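Talk notes: bedtimes, Kalgate parents' evening, 1st November

Opening
Say hello, thank everyone for leaving the washing-up, and own up early that my two still get up for "one last drink" (wait for the groans!).

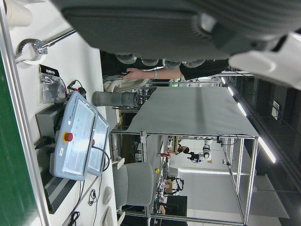
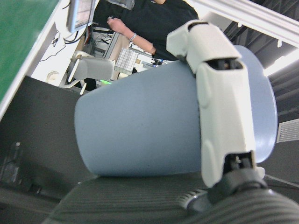 The clocks and the dark evenings
Move bedtime by 12 minutes a night, and don't fret if it slips, because ours always does.

Older ones
Tell the story of my 17-year-old and the phone under the pillow, then take questions, and mention that we meet again in February.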